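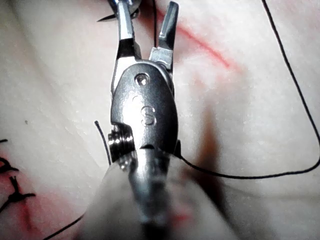
*3 minute read*

If you have ever tried to sew on a button while wearing oven mitts, you already have some sympathy for the machines in the Grakau lab at Skivthorpe, where a small team has spent the better part of two years teaching a pair of surgical robot arms to stitch (and, just as important, teaching them to notice when a stitch is going badly). The group shared its latest results on Sunday at its open house, and we were happy to squeeze in near the back, coffee in hand.

The method goes by the name Vasiliauskas, and the idea behind it is a pleasantly simple one. Most earlier attempts at the lab had the computer learn a stitch as one long motion, from the first poke to the last snip, and one small slip early on would spoil everything that followed. The new approach breaks the job into 5 shorter stages, and before it moves on to the next one it stops for a moment, looks through its cameras, and asks itself whether things are where they ought to be. If they aren't, it backs up and has another go.

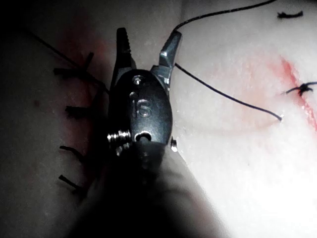

The looking turns out to matter a great deal. Black thread on a pale practice pad sounds easy enough to follow, but thread loops over itself and slides behind the tools, and bright metal throws glare in all directions. So the team trained the system on 3000 short recordings of people stitching by remote control, good attempts and clumsy ones alike, and the clumsy ones were kept on purpose! A system that has only ever watched perfect sewing, we were told, has no idea what to do with a tangle.

Passing the needle from one arm to the other was the stage that gave everyone the most gray hair. The first tool has to push the point in and keep a steady hold while the second gets into place to take it on the far side, and for months that was where most runs came to grief.
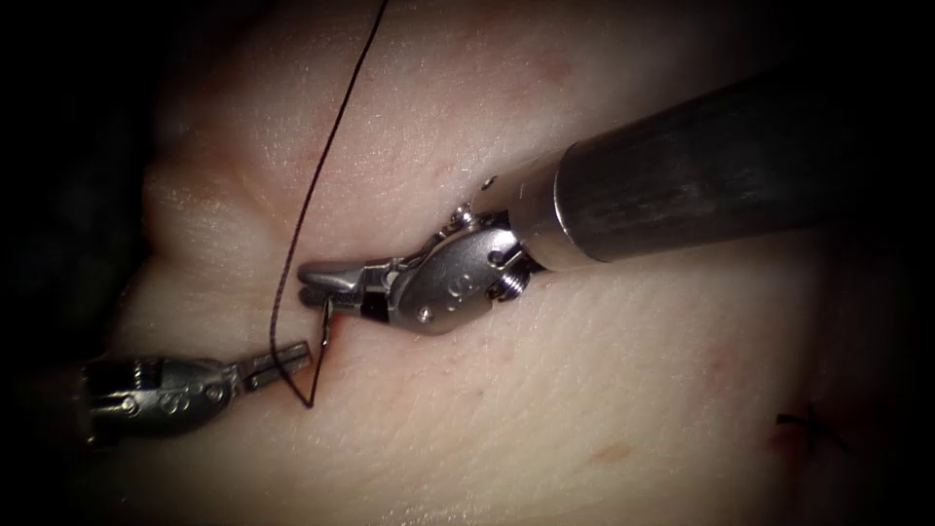

*The right-hand tool holds the curved needle with its point in the pad, the left-hand tool open beside the thread.*

In the final round of tests the arms were asked for 250 stitches, all of them on synthetic pads, and they finished 158 without a person stepping in. That may not sound like a number to hang a banner over, but the older one-long-motion version, given the same pads and the same thread, managed fewer than half as many, and the people in the room were plainly delighted. The stitches that failed mostly did so at the knot, where a short tail slipped out of the loop before it could be pulled snug.
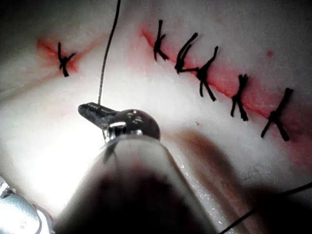 Speed is another matter, and the team was cheerful about admitting it. All that stopping and checking takes time, and a practiced human hand would be well into the next row before the robot had settled its first knot. The plan for the coming months is to let the system skip a check when it is very sure of itself, and to try softer pads that sag and shift more under the needle. A partner lab in Udton will be running the same tests on its own pair of arms, with its own lighting, to see how well the method travels.

The recordings are to be shared with other research groups in October, once the last of the labeling is done. The lab will have its doors open again around then too, and visitors are welcome to come by and try the hand controls for themselves.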